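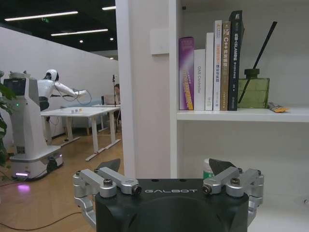

White shelving at the Atness office, Chaudhary Building

Call for participants: does clearing out your house do anything?

Posted February 4, 2021

Atness is looking for 202 households to take part in a 12-week study of decluttering. We want people who have too much stuff, people who have a normal amount of stuff, and people who have been told they have too much stuff and disagree.

You have probably read that a tidy home lowers stress, helps you sleep, saves you money and makes you kinder to your children. We have read it too. We spent most of last November going through the books, blogs and app descriptions that say so, and trying to follow each claim back to somebody who had measured something. It was a discouraging month. A lot of the trails ended at another blog. Several ended at a survey run by a company that sells boxes.

Maybe the claims are true. Plenty of people say they feel better after a big clear-out, and we don't think they're lying. But people also feel better after a haircut, and no one sells a course on that for the price of a used car. We would like to know how long the good feeling lasts, whether it has much to do with the number of things that left the house, and how much of the stuff gets bought again by spring.

What you would be doing

Households will be put into one of three groups by a draw. You can't pick your group, and please don't write in asking to swap.

Group A clears out one room a week using the Fludex method, which comes as a phone app with a printed workbook. Fludex asks you to handle every object you own and give it a score. Anything below the cutoff goes. We bought the licenses ourselves at full price and Fludex has no say in the study, its design or what we print at the end.

Group B gets the same number of hours, the same phone reminders and a friendly check-in call, but spends the time moving things from one place to another. Nothing has to leave the house. If you think this sounds pointless, you may be right, and we'd like to find out.

Group C does nothing different and fills in the diary. Someone has to.

All three groups keep a short evening diary, five questions, two minutes if you don't overthink it. You will also wear a sleep band at night for the first and last two weeks, keep your receipts for household goods, and let us do a video walk-through of your home at the start and at the end. The walk-through takes an hour, longer if there's a garage. We don't mind what your place looks like. Please don't clean up first. We know you will anyway, but it spoils the starting numbers.

Who can take part

You need to be 21 or older and living in the Prerix area, with no plan to move before the study ends. Renters and owners are both fine. So are shared houses, if everyone on the lease signs the form. You need a phone that can run the diary page and an internet connection good enough for a video call.

We can't take you if you have paid for a home organizing service in the past year, if you work in storage, moving or waste hauling, or if a new baby is due during the study. We also can't take anyone being treated for a hoarding problem. That work belongs with a doctor or counselor who knows the person, and an app score is no substitute. If you aren't sure whether this applies to you, call and ask for Neelam Maurya. The call is private and it won't go in your file.

People who already hate the whole idea of decluttering are welcome. In our first pilot almost everyone who signed up was a fan, and the results were glowing, as you'd expect. We threw out the main finding. This time we need some people who roll their eyes.

What you get

Each household that finishes is paid $202 by check or bank transfer, half at the midpoint and half after the last walk-through. If you drop out before the midpoint you get paid for the weeks you did. You don't have to give a reason for leaving, though we'd be grateful for one, because the people who quit usually know something about the method that the people who stay don't.

You keep the workbook. The sleep band goes back. Everyone gets a copy of the results before they go up on our site, including your own diary scores drawn as a line. Some of these lines are flat. We aren't going to dress that up.

We won't be promising a calmer life. You might end up with an emptier closet and the same bad mood. One pilot household gave away its only can opener in week three and had to borrow one for the rest of the month.

What we don't believe yet

Some of you will want to know where we stand, so here is a short list of claims we've seen repeated and haven't found good support for.

That there is a right number of things to own. One popular course says 3,000 per household. It doesn't say whether a box of screws is one thing. We counted one staff member's apartment by the course's own rules and got 3,977, then had an argument about tea bags that could have moved it either way.

That you'll never miss what you throw out. The sellers usually ask this a few days after the clear-out, when you haven't had time to need the thing. Our last questionnaire goes out well after the final walk-through for that reason.

That a clear-out pays for itself. Possibly, if you sell things. Most people we've talked to gave them away, then bought containers for what was left.

That mess is a sign of something wrong inside you. We have found this mostly in the opening chapters of books with a solution in the later chapters.

If you know of solid work on any of these, send it. We'll read it, and we'll say so in the write-up if it changes our minds.

Your privacy

Walk-through recordings are watched by two raters, scored and then deleted. Diaries are stored under a number and your name is kept apart from it. Receipts can be blacked out for anything you'd prefer to keep to yourself. We don't sell or lend any of it, and that includes Fludex, which has asked.

Who pays for this

Atness is paid for by its subscribers. We take no ads and no free goods. Wendell Lyons runs the study and will sign the final report. He has said in print that he thinks most home organizing advice is padding, so he will not be rating the walk-throughs or seeing which group a household was in until the scores are locked. Neelam Maurya handles sign-up and the draw, and keeps her opinions on closets to herself.

How to apply

Use the sign-up form on the Atness site or pick up a paper one at the front desk in the Chaudhary Building. It asks for the size of your home, who lives there, whether you own pets, and how you'd rate your own clutter from 1 to 10. Put down what you think, then have someone you live with fill in the second box without looking at yours.

We'll close the form when we have enough households of each size. Small apartments fill up fast, and we're usually short of larger homes and of people over 60. If you're picked, you'll get a phone call from Neelam and a consent form in the mail. Read the form all the way through before signing. It's four pages and the part about the sleep band is on the last one.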